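Counting eels at Mudgway

The trap at Mudgway is a plywood box with a ramp, a hose and a lid held down by a brick. It sits beside the tidal gate where the Astgate drain meets the river, and between spring and early autumn it is the only way past for a young eel heading upstream.

On 5 Oct 2023 it was lifted out of the water for the winter. The count for the season stood at 3000 elvers, the best since the ramp went in.
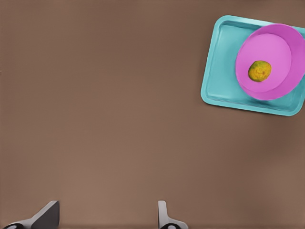
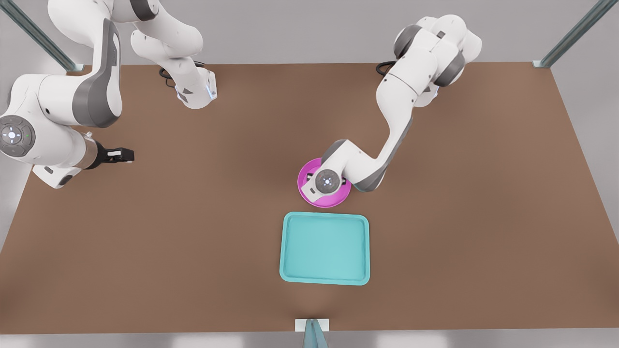
Daryna Kravets has run the eel work on this stretch for seven years. The trap is emptied every other morning in the season, and the catch goes into a bucket of river water to be carried up to the sluice house. From there the elvers are tipped a few at a time into a shallow tray, much the shape of the turquoise one with the raised rim and rounded corners, and counted with a hand clicker before they can climb out. They do climb. An elver of seven centimetres will go up a damp vertical wall if it is left alone for a minute, and a lip only slows it down.

Each batch is released above the gate the same morning. A small number are weighed first, and the figures go into a notebook that is typed up at the end of the month.

Eels reach the river as glass eels after crossing the Atlantic, and by the time they get to Mudgway most have darkened. They want to go on into the Lumside marshes, where there are 36 kilometres of ditch and very little to stop them once they are in. The trouble has always been the gate. It was built to keep salt water off the grazing, and it shuts on the flood tide, when the eels are moving.

Fares Semaan grazes cattle on the Lumside side and was against the ramp when it was first proposed. He thought it would mean the gate being left open. It has stayed on the same timetable, and he now lets the team park in his yard. "I was worried about salt on the grass," he says. "I haven't had any."

Kravets is careful about the number. A good year at one trap may only mean that the wind and tides were right in June, when the bulk of the run came through. The season before, the pump failed twice and the ramp ran dry for 13 days, so the two totals cannot fairly be compared. Nor does the count say how many of the young eels live to go back to sea, which can take them 20 years or more.

A second ramp is planned for Plarnuvgate, two miles up the drain, where an old brick weir holds back a pool. Elvers have been seen below it on wet nights — a few on the brickwork, more in the weed at the foot. The design is the same as at Mudgway, with a longer slope and bristle matting in place of the netting. Consent has been applied for, and the pump is already in Kravets's garage.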